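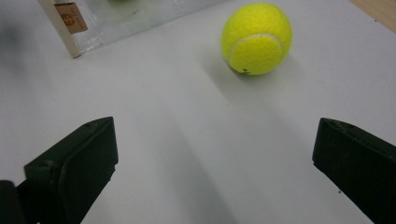
Tennis ball with curved white seam, on a white tabletop.

Workshop notes: looking after hand drums, shakers and a home dance floor

These notes cover routine care of skin-headed drums, small percussion and the floor they are used on. They were written for members of the Conby drum and dance group who keep their own instruments at home, and have been added to several times. Repairs to cracked shells and full re-heading are on a separate sheet.

Storage

Keep skin-headed drums in a room that is lived in. A spare bedroom with the radiator on low is suitable. A loft, a shed, a conservatory or the boot of a car is not. Skin takes up moisture from damp air and goes slack, then tightens as it dries, and a drum left in full tension beside a stove can split overnight with no one touching it.

Stand congas upright on a felt pad or a folded blanket. Goblet drums may be stored upright or on their side. If on the side, chock them so they cannot roll, and turn them now and then. Do not stack anything on the heads.

Padded bags are for transport. A drum that has come home damp should be taken out of its bag and left in the room until the next day. The bag should be hung open separately.

Cheap dial hygrometers drift. Check yours against a second one before acting on the reading.

Letting down and bringing up a lug-tuned head

Lower the tension after playing if the drum will stand for more than a few days. It is also worth doing at the start of November, when the heating comes on and indoor air dries out.

Mark one lug with a scrap of masking tape. Starting there, give each nut a half turn anticlockwise, working round the drum in order. When you reach the tape, stop and look at the rim. It should sit level with the edge of the shell all the way round. Repeat if the head is still tight.

To bring the head up again, go round in the same order with quarter turns. Tap the head near each lug with a fingertip and listen for one that is flatter than its neighbours. Correct that one before starting another round. A rim that has been pulled down on one side will not recover by itself, and the skin will have stretched unevenly underneath it.

Use the spanner that fits. Most of our congas take the one supplied with the Predach stands. An adjustable spanner rounds off the nuts and marks the plating.

Lug threads

Once a year, take out one lug at a time, wipe off the old grease with a rag and put on a smear of white lithium grease. Replace it and return it to the same tension before moving to the next. Keep grease away from the skin. If a thread feels gritty, clean the nut with an old toothbrush and a little white spirit, and let it dry before greasing. Bent lugs should be replaced. Straightened ones tend to bend again in the same place.

Rope-tuned drums

Check the verticals for fuzz. Some is normal on new rope. A flat, shiny patch with broken strands is wear, and usually shows first where the rope passes under the lower ring. Replace the whole length. A knot in a vertical will jam when you next try to pull it.

If the drum is flat and all the verticals have already been pulled, add a diamond. Pass the free end under two verticals, back over the second and under the first, then pull until they cross. Wear gloves. Pull with a short length of broom handle wrapped in the rope, with the drum on its side and one foot against the shell. Add one diamond, leave the drum for an hour, and listen again.

Replacement rope should be low-stretch, pre-stretched polyester. We cut 17 metres for the medium drums, and that leaves enough for tying off. Seal the cut end with a lighter and roll it while soft on a damp cloth. Ordinary nylon clothes line is unsuitable at any thickness.

Cleaning skins

Dry cloth only, for ordinary dirt. For grey hand marks, use a cloth wrung out in plain water, wipe once, and dry at once with another. No soap, furniture polish or wipes.

Oil is often recommended for dry skins and is mostly overused. If the head looks chalky and feels rough, put one drop of shea butter on the palm, rub the hands together and pass them over the playing area. Leave until the following day before deciding whether more is needed. A head that has gone dull in sound after oiling cannot be brought back by wiping.

Take off rings before playing. A nick at the bearing edge is the usual start of a split.

Bearing edges

When a head is off for any reason, run a fingertip round the top edge of the shell. It should feel smooth and rounded. Small raised spots can be taken down with 300 grit paper folded over a cork block, used lightly and along the edge, never across it. Finish with a rub of plain candle wax. Do not attempt to sand out a chip.

Shakers, bells and beaded gourds

Gourd shakers strung with beads fail at the string. Look at the collar where the net is gathered, and restring when the cord has gone thin or furry there. Waxed linen thread of the Teltik type holds a knot well and can be bought in small reels. Count nothing and sort nothing: cut the old net over a washing-up bowl, tip the beads into a jar, and thread them back as they come unless the pattern matters to you.

Hairline cracks in a gourd can be closed with thin wood glue worked in with a finger. Wipe off the surplus with a damp cloth and bind the gourd with a strip of old inner tube until the glue has set. Do not use hot glue.

Steel bells need only wiping. Rust spots come off with fine wire wool and a drop of sewing machine oil. Wipe the oil away fully before the bell goes back in a bag with anything made of skin or cloth.

Sticks for bells and larger drums should be rolled on a flat surface from time to time. Put aside any that wobble. Splinters at the tip can be sanded, though a stick that has begun to crack along its length should be thrown out.

The floor

Barefoot practice needs a floor that is clean, dry and free of polish. Sweep, then damp mop with water and a very small amount of washing-up liquid, then mop again with clean water. Residue from too much detergent is the common cause of a floor that feels sticky in one corner and slippery in another. Spray polish, even on nearby furniture, drifts and settles.

Check boards by hand for raised nails and lifted edges. Punch nails down with a nail set. Tape over a lifted edge only as a stopgap.

Laminate laid straight on concrete is hard on knees and shins. Interlocking mats help with floor work but grip the foot too much in turns. For a small room, a sheet of 18 mm birch ply over closed-cell foam gives a reasonable surface. Leave a gap of 3 mm between sheets and tape the joins with cloth tape, replacing the tape when its edges curl. The Engström vinyl several members have bought should be rolled on its tube, right side out, and never folded. Let it lie flat for a few hours before taping it down.

Neighbours below will hear the heel more than the drum. Thick underlay deals with some of this. A finishing time of nine in the evening deals with the rest.

Skirts and wraps

Wash full cotton skirts inside out at 30 degrees, with the ties knotted loosely together so that they do not wind round the drum of the machine. White cotton can go at a higher temperature if the trimming allows: check the lace or ribbon first, as polyester trim on cotton may pucker. Hang by the waistband, with pegs spaced evenly. Iron the tiers from the bottom up while slightly damp.

Hems on practice skirts should clear the floor by the width of a hand. Stitch them by machine with a straight stitch. A hand-sewn hem catches a toe and comes down.

Kit for the practice bag

Spanner to fit your lugs, masking tape, two dry cloths, gloves, a spare length of waxed thread, zinc oxide tape for fingers, and a 90 cm strap if you play standing. Check the strap's stitching at both clips. Water bottles go in a separate bag.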